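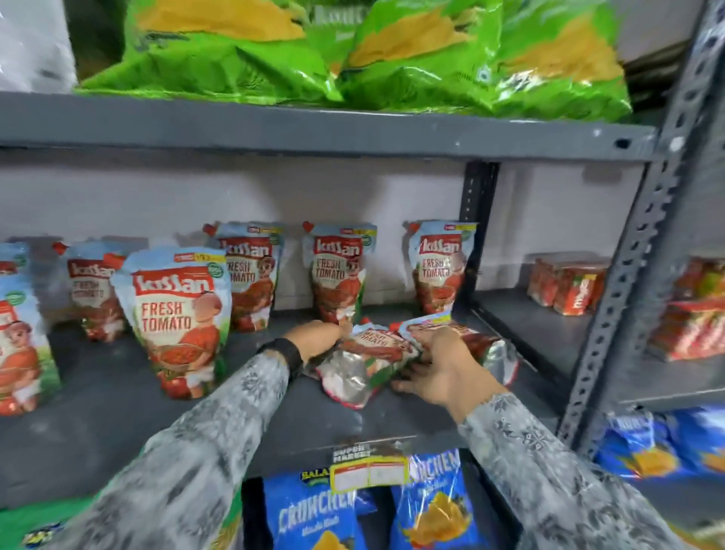

The computer at Parisi, a grocery store with narrow aisles and a generous supply of potato snacks, wakes up at 5 in the morning and decides what everybody is going to do. It has opinions on biscuits. It has strong opinions on cooking oil. By the time Mansa Asamoah has hung up her bag and found a pen that works, the day's list is waiting, sorted by aisle, with the urgent items in red.

"It used to be me who decided," says Asamoah, who has run the floor for longer than the software has existed. "I walked around with a notebook. Now I walk around with a phone, and the phone is more sure of itself."

The phone runs Rastesik, an ordering system sold by a company called Skovex. It watches the tills, compares them with what came in on the truck, and orders more of whatever it thinks is running low. Parisi carries 2,046 products, and Rastesik keeps a little file on each of them. It took over the ordering in May. The notebook is in a drawer, and Asamoah would like it known that she still knows which drawer.

The sales pitch, delivered by a cheerful man named Primo D'Amico, was that the system would give the staff their time back. They did get some time back, and then the shelves took it. Rastesik prefers small, frequent deliveries, so there are more cartons to open, and every one of them is full of things that have to be stood up by a person.

Ketchup is a good example. A bottle stays where you put it. A pouch has a soft bottom and a spout on one corner, and it leans on its neighbor until the neighbor gives up too. As far as the software is concerned, a pouch lying on its face is in stock. Customers see it differently, and walk off with something else, and a few days later Rastesik notes that demand for ketchup has softened.

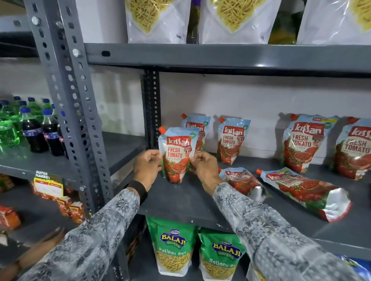 *Standing up a pouch of tomato ketchup. The software has no view on posture.*

Fuad Fikre, who stocks the snack and sauce aisles, has learned to argue with it. There is a button marked "Dispute," and he is fond of it. His finest hour came when the system ordered 530 bags of one kind of chips on the strength of a single wedding party. He pressed the button. The system asked for a reason, offering a menu in which weddings did not appear. He chose "Other."

The order was cut to 100, which was still too many, and for a while the chips turned up on shelves that had never seen chips before.

No jobs were lost at Parisi, although two changed shape. Delali Abugri used to do the ordering by phone, and knew every supplier's driver and most of their knee problems. Now she checks exceptions on a screen in the back office. She makes fewer mistakes, she says, and has fewer conversations. She has started coming out to help with deliveries, partly for the exercise.

The owner, Ornella Galli, is happy with the numbers. Less food is thrown out, and the cooking oil hasn't run out since the switch. Skovex has since offered her an add-on called Itley, which would use shelf cameras to spot gaps and send an alert. She asked what would happen after the alert. D'Amico told her that a member of staff would go and fix the shelf.

She is thinking it over. Fikre, meanwhile, has 14 red items on his list before lunch, and the top one is ketchup.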